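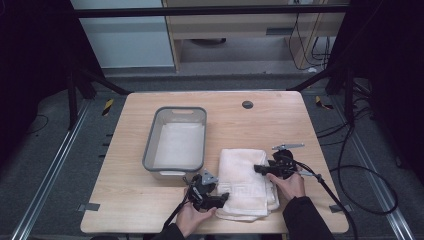 Jandby hand-held pair in use at a table.

Jandby Hand-Held Gripper Pair
Sold by Osorura, Gurnimcombe
Price per pair: £929 excluding VAT
Status: in stock, orders over four pairs on request
Lead time: 19 working days from order to dispatch
Warranty: 12 months, wear parts excluded

Overview

The Jandby is a pair of two-finger grippers that a person holds and works by hand, for recording demonstrations of table-top tasks. It is cabled, one lead per gripper. Most of our customers use it for laundry, packing and kitchen work, where both hands are needed at once and the objects are soft or awkward.

The pair is sold as a left and a right. They are not interchangeable. If you need a spare, order a single and say which hand.

Please read the whole page before asking for a quote. Most of the cost of a working station is outside the grippers themselves, and we would sooner you knew the full amount at the start of your budget year than found it out in June.

What is in the box

Left gripper and right gripper, assembled
Two data leads, black, with strain relief
One set of plain finger pads, fitted
One set of padded finger covers, loose
Hex keys and spare screws
Printed set-up sheet

Not in the box: wrist cameras, recording computer, table, overhead frame, objects for the task. Cameras are listed separately under Accessories. If you already own cameras, send us the model before you order and we will tell you which bracket fits. There is no charge for the bracket if it goes out with the first order.

Choosing finger pads

The plain pads are rigid blocks held on with screws. They wear slowly and are easy to wipe down. We recommend them for cloth, paper and anything with an edge you can pinch.

The padded covers give more hold on smooth plastic, such as the rim of a tub or the side of a bottle. They wear faster. Expect the top edge to fray with regular use, and change them when it starts to lift, as loose fabric will catch on zips and towelling. Covers are sold in packs of ten and are the part customers run out of first.

You can swap between the two in a few minutes. Do both hands at once. Mixing pad types across a pair makes the recordings harder to use later and we have had two customers throw away a full day of work for that reason.

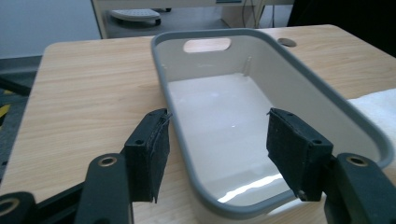

If your task list has both cloth and rigid containers in it, pick one pad type and stay with it for the whole list. The plain pads will lift a light plastic basin by the rim as long as it is empty or nearly so. For anything heavier, use the covers throughout and accept the extra spending on replacements.

Planning the station

A single station needs less space than people tend to allow for, but it does need to be kept free of other uses. These are the points we ask about when we quote.

Table. Any flat, steady table will do. Leave enough room for the largest container and the largest piece of cloth side by side. A matt or satin top is better than a gloss one. If the table has a cable hole, keep small items away from it.

Floor marking. Mark where the table legs go with tape. Tables get moved by cleaners and by people looking for a place to eat lunch, and it is much quicker to put one back on its marks than to measure it in again.

Cables. Each gripper lead needs a clear path from the hand to the computer. Leave slack at the operator's side. Coil any extra length away from where people stand. We supply leads in two lengths at the same price, so measure from the middle of the table and not from the wall.

Lighting. Soft light from above. Avoid a window directly behind the table. If you cannot avoid it, fit a blind, and include the blind in the budget.

Clothing. Plain dark sleeves are the easiest thing to standardise across operators. A few long-sleeved tops kept at the station cost very little.

Objects. Buy these in quantity at the start. Towels in particular change their texture with washing, and a line can be dropped by the shop without notice. Shuzhen Liang in our applications team keeps a short list of household items that have stayed on sale for several years running and will send it on request.

Towels and other folded cloth

We are asked more about towels than about any other item, so some notes on them.

Choose a towel with a woven border if you want the operator to have something to aim for. A border helps people place the fingers in the same area each time without needing to be told. A border is also stiffer than the pile around it, so a fold that crosses it behaves differently from one that does not. Decide which you want before you buy a large number.

White towels are cheap and easy to replace. Against a pale table they can be hard to pick out in poor light. Run a short test before you commit to them. A hand towel is enough for most first projects, and a bath towel needs a bigger table and a slower pace. 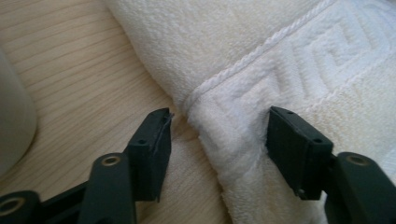 Thread pull is the other thing to allow for. Looped pile sheds, and fibres gather on the tips of the fingers. Wipe the pads at every break. A lint roller does the job and belongs on the consumables line along with pad covers.

Budgeting for a first station

The gripper pair is £929. Above that, customers who start from an empty room usually set aside a further £1,000 for table, lights, frame and task objects, and do not count the computer in this. If you have furniture already, you will spend less. We do not sell furniture.

Things people leave out of the first budget:

Pad covers for the full project and not just the first month
A spare single gripper, if the project has a fixed end date
Laundry or replacement of cloth items
Operator breaks, which lengthen the day
Storage for objects between sessions
Return carriage for servicing

On the spare: Tymofii Kravchuk, who runs our service bench, would advise anyone with three or more stations to hold one left and one right on the shelf. With a single station it is a matter of how much a lost week would cost you. Servicing takes five working days in the workshop plus carriage both ways.

We can split an order across two financial years if the purchase order says so plainly. Ask Armelle Arnaud in sales before you raise it. Changing an invoice afterwards is slow at our end.

Rental

Pairs can be rented by the month with a minimum of two months. Half of the rent paid in the first two months comes off the price if you go on to buy. Rental units have been used and may show marks on the body. The pads are always new. Rental does not cover covers and leads, which you buy as normal.

Servicing and wear parts

The fingers are mounted on linkages with threaded inserts. Do not overtighten the screws. A stripped insert can be replaced in our workshop but not easily on site, and it is the most common paid repair we do.

Check each week:
Finger screws tight on both hands
Pads square and at the same height
Leads free of kinks at the strain relief
Both grippers open and close fully without sticking

Check each month:
Run the open and close routine on the set-up sheet and compare with the figures written on the back of your own sheet. If they have shifted, book a service.

Wear parts available: plain pads, padded covers, data leads, linkage pins, screw set. Prices are on the parts sheet and are updated once a year.

Compatibility

The recording software runs on Linux. We supply it with the pair at no extra cost and there is no yearly fee. Recordings are saved to the local disk and nothing is sent to us. If you use the Bodin arm, the finger geometry matches the Bodin two-finger hand and the same pads fit both. For other arms, ask. We hold drawings for some mounts, and Gwenaël Fleury can quote for an adapter where we do not. Adapter work is charged by the day, and you keep the drawings.

The older Jandby, with the single-piece fingers, takes neither the current pads nor the covers. There is no upgrade kit. We will take an old pair in part exchange if it is complete.

Operator comfort

Plan for sessions of half an hour with a break between. The grippers are light, but holding both over a table is tiring for the shoulders, and folding work is slower than it looks. Set the table height for the shortest operator, or buy an adjustable one. Left-handed operators use the same pair in the same hands and most settle to it within a day.

Seeing one before you buy

There is a working station at Gurnimcombe that can be tried every Thursday, mornings only. Bring your own objects if you can. It is the quickest way to find out which pads you need. Ravindra Pal takes the bookings and there is no charge. Two people at a time is comfortable and four is the limit.

How to order

Send a purchase order or a signed quote to the sales desk with the following:

Number of pairs and any singles, stating left or right
Lead length, short or long
Pad covers wanted, in packs
Camera model, if you are using your own
Delivery address and the name of someone who can sign

Orders received after 3 pm are treated as the next working day's. Quotes hold for 60 days. Carriage within the UK is included on pairs and charged at cost on parts.

Related items

Jandby single, left
Jandby single, right
Padded finger covers, pack of ten
Wrist camera bracket set
Long data lead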